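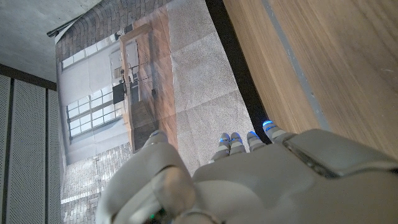
Quiénes somos

Zotent imprime interiores en gran formato: vistas de lofts de estilo industrial, con muros de ladrillo gris y ventanas de cuadrícula, para escaparates, oficinas y fondos de estudio. El taller ocupa 900 metros cuadrados en Grirton y trabajan en él 13 personas. Lo dirige Hywel Meredith.

Cómo trabajamos

Cada lámina se revisa extendida en horizontal antes del corte. Se comprueban el registro, la densidad del negro y la nitidez de las líneas finas – perfiles de ventana y juntas de ladrillo, sobre todo. El plazo habitual es de tres días laborables.

Catálogo

La serie Movus reúne 73 vistas. Los formatos especiales se presupuestan aparte. El taller atiende visitas con cita previa, salvo en marzo.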